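The Board Room: A Gallery

Posted 27/08/2018 by Rosine Leblanc

My brother-in-law collects wine. My neighbor collects wine and tells you about it. I have a basement full of dead and semi-dead desktop computers, and at dinner parties this makes me the person seated next to the dog.

The habit started in March, when the accounting office of Guillot & Clillus closed its second floor and offered its old machines to anyone with a hatchback. I have a hatchback. I took 9 towers on the first trip, and on the second trip I stopped telling my husband the number. They had all been put together by a local shop called Tarusov, which went out of business some years back, and whose invoices were still taped inside a few of the side panels. One of them came to $1,981, before tax, for a computer that mostly printed envelopes.

What I like is opening them up. A closed beige tower has all the charm of a filing cabinet. Take the side off and there's a little town in there, with streets and water tanks and, in the middle, one big square building where all the decisions were made.

Ming-te Huang has been kind enough to go through my captions and fix the parts I got wrong. He used to repair these for a living and has opinions about thermal paste that I won't repeat here. Most people use too much. That's the short version, and the long version lasted through dessert.

A few notes before you scroll. I don't clean anything before it goes in the gallery. I don't sell parts, so please stop asking about the power supplies. If you worked on the second floor and recognize your old machine, write to me, and I'll tell you whether your solitaire scores survived. (The best so far is 900. I don't know if that's good.)

Downtown

The big square building, on a green board. The silver lid on the processor still wears a faint brownish smear of old thermal paste, like a plate somebody swore they'd rinsed. Ming-te says it wipes off with alcohol and a coffee filter. I say it's history.

The black rows at upper left are memory slots, and next to them is my favorite neighborhood, the capacitors with their white tops and pale blue sleeves, huddled together like people waiting for a bus. I had a label on this one reading "batteries" until Ming-te saw it. He was very nice. He only brought it up twice.

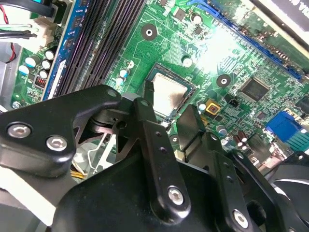

Still to Come

There are 162 pictures left to sort, and the Tarnex monitors haven't even come up from the basement. I'll add more when I've worked out which screws belong to what.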